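Cornness, 2025-02-04

Entwistle Housewares to bring placemat finishing back to Cornness

Entwistle Housewares has confirmed that its full range of fabric placemats will be hemmed and finished at the Filtavgate works in Cornness from May. The work has been carried out by outside contractors for the past 4 years.

The move covers 237 designs, including the children's range, and will bring the number of people employed at Filtavgate to 190. Recruitment for sewing and inspection posts opens this month. Existing contracts with suppliers will be honoured in full. 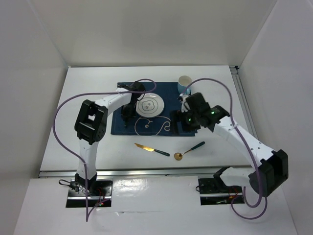
Wendy Bloxham welcomed the decision and said that shops had been asking for shorter delivery times for as long as she could remember, and that a repeat order of plain navy mats should not take a whole season to arrive. She added that stockists would also want to know whether prices would hold.

Entwistle confirmed that trade prices for table linen will remain unchanged until the end of the year. Roughly 171 independent stockists will receive the new order book by post, with revised minimum quantities for smaller shops. Orders already placed will be delivered on the agreed terms.

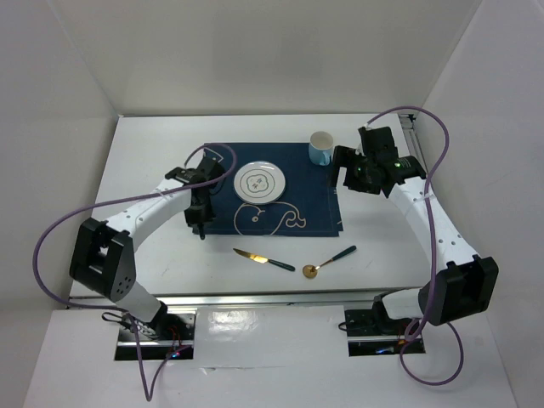 Navy fabric placemat with whale outline, shown with plate, mug, knife and spoon.

The Tretomura range of woven table runners is not affected by the change and will continue to be supplied from the existing warehouse.

Notes to editors

Entwistle Housewares supplies table linen to independent shops and department stores. Fabric samples and the May price list are available on request from the press office at Filtavgate, Cornness.

ENDS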